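Subject: Re: can they do the chores yet?
Date: 2024-09-22

Somebody on the list wrote:

> My brother-in-law swears we'll all have a machine emptying the
> dishwasher by February. I run a small packing shed and I'd be
> happy with one that could put a thing in a box. Is any of this
> real, or is it all showreels? And why do the people working on
> it spend so long in simulators when the world is right there?

Fair questions, and I've got opinions, so make a cup of tea!

I've been playing with the Bastholm scenes for most of the summer (it's a little set of simulated shop-floor jobs, and the folks at Semance put me on to it). The work is about as humble as it gets. You have a table, an arm, a tray and a few odds and ends, and the question is whether the arm can handle them without making a mess of it. The warehouse round the outside is mostly there for company, though I do like it, pallets and all.
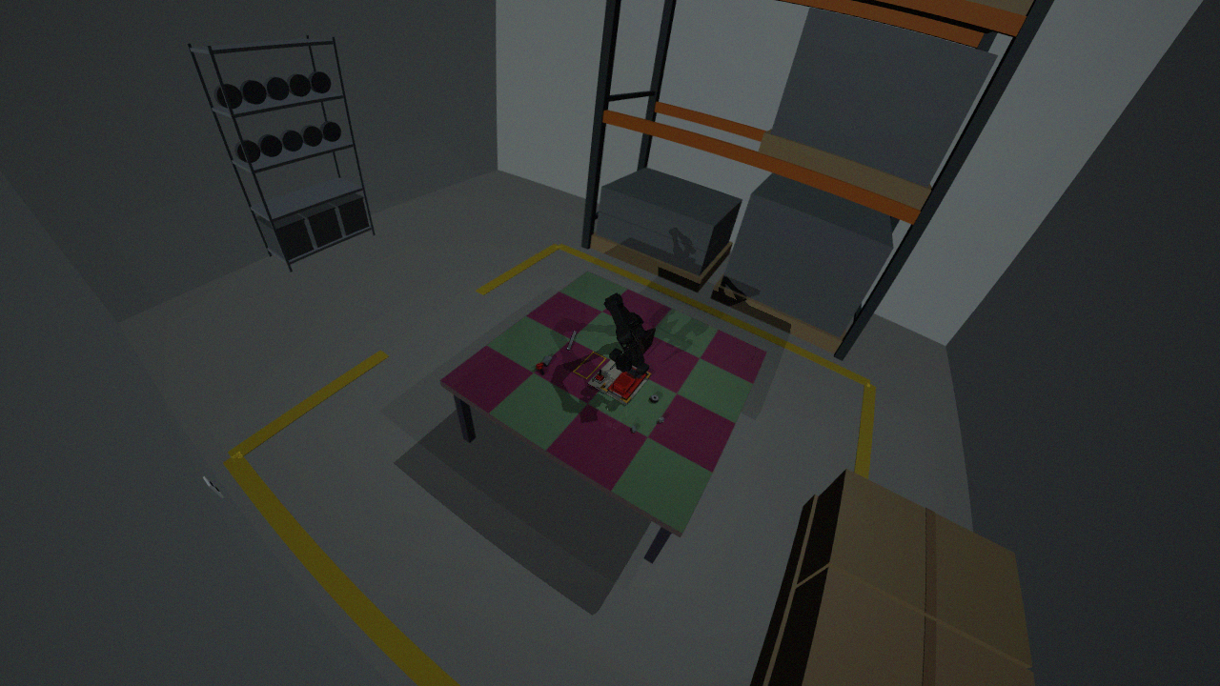 The Bastholm table with the arm on top, pallet racking behind.

From that far back it looks like a job you'd give a seven-year-old. Then you go down to where the gripper is and it's another matter entirely. A tray with a thin rim doesn't give you much to hold, and if one finger gets there before the other you've shoved the whole thing sideways. My first go at it ran 330 tries overnight and I came down in the morning to find it had managed 21. I was thrilled, which tells you where my standards are.
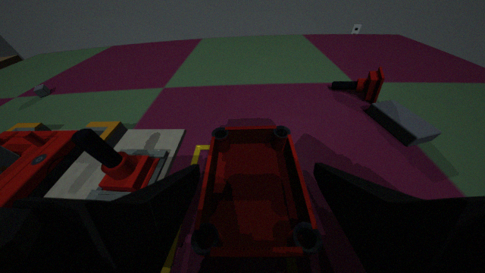
Render: Bastholm scene, from my own runs

What gets me is how much of a chore is stuff we never think about. Look at the two tools with black handles, one leaning and one flat on its side. You or I would pick up either without a thought, but to my program those were 2 separate problems, and getting better at one made it worse at the other for a good while. Now imagine your cutlery drawer.

As for why simulators: dropping things costs nothing. I can leave it going all night and no crockery suffers. The catch is that friction in there is only somebody's best guess, and a grip that's lovely on screen can go to pieces on a real bench. I tried one of mine on the old Ospina arm at our workshop and it pushed the tray straight off the table. Twice!

So for your shed, I'd say yes, if it's the same box and the same thing going into it all day long. Vesivmont will sell you something for that, and I've seen it plod along quite nicely. Mixed orders, I'd wait. The dishwasher, well, tell your brother-in-law to keep his rubber gloves.

Happy to send my settings if anyone fancies a go. They're a bit of a jumble and the notes stop halfway, but the tray job runs.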